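Are compostable cups worth paying extra for at our club?
Last updated: September

Corey Maihi

I do the ordering for a small chess and board game club. We meet in a rented room with no dishwasher and one tiny sink, so it's disposable cups for coffee and water. Our supplier, Lolness, is pushing me to switch to their compostable line. It costs 19 cents a cup, and I'm paying 6 cents now for the regular paper ones.

The sales page says the cups "return to nature." I've read that sentence a lot of times and I still don't know what it promises. Return where? Our trash goes in a dumpster behind the building, and the town doesn't pick up food scraps. A couple of members think we should switch anyway because it sends a message. I'd like to know what I'm buying before I triple the cup budget. Has anyone looked into this properly?

Tane Kingi

You're right to be suspicious. Most cups sold as compostable are meant for an industrial composting site, where the pile is kept hot for weeks. Put one in a backyard heap and it can sit there for a very long time. In a landfill, don't expect much of anything good from it. So the first thing I'd do is call the hauler and ask whether there is a facility that takes your waste, and whether that facility accepts cups. Those are separate questions. Plenty of places take food and yard waste and pull the cups out as trash.

Regular paper cups aren't innocent either. They usually have a thin plastic lining, and a lot of recycling programs won't touch them. Clear plastic cups depend on the type of plastic and on what your town takes, and "recyclable" printed on the sleeve tells you nothing about your town.
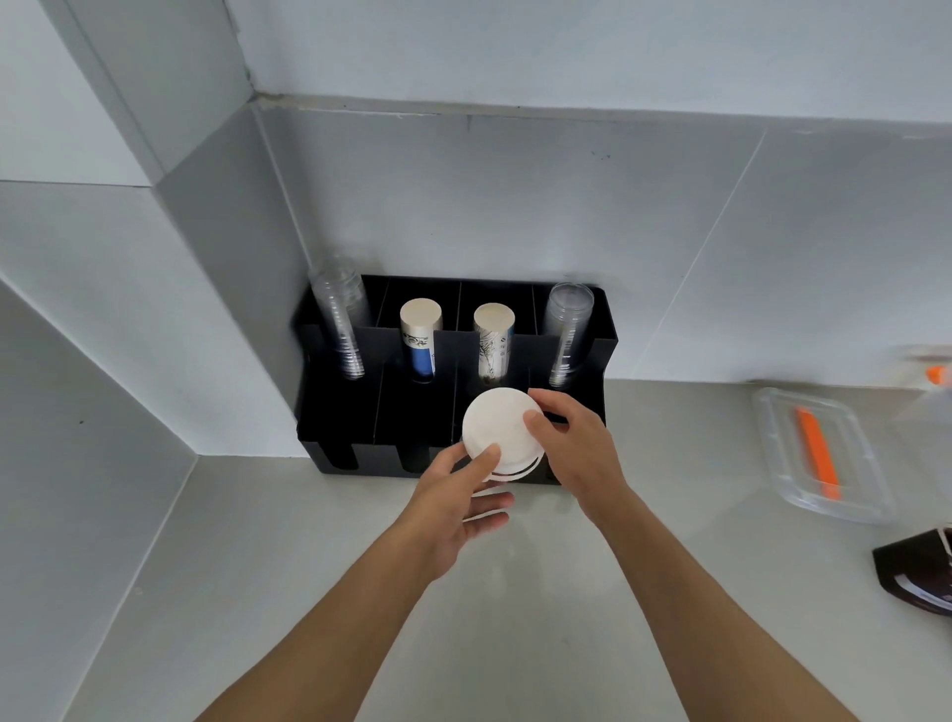

Angus Tuhiwai disagreed with part of that and wrote that the material matters less than how many cups get used. At his club in Rorkomville people took a fresh one for every refill, and the biggest saving came from putting a marker pen by the coffee so they could write a name on the first cup. I can believe that. I'd still want to see the supply bills before calling it the biggest saving.

If Lolness won't name the standard the cups are certified to, in writing, I'd keep my money. "Plant-based" isn't a standard. "Eco" isn't either.

Ataahua Mahuika

just tell everyone to bring a mug. we did and it was fine, 2 people complained and they got over it. rinse it at home, the sink doesn't matter

Corey Maihi

Called the hauler. Nothing within reach takes cups, so that's the end of the compostable idea for me. Trying mugs plus the marker pen, and I'll keep one sleeve of the cheap paper ones for visitors. Lolness still hasn't answered about certification.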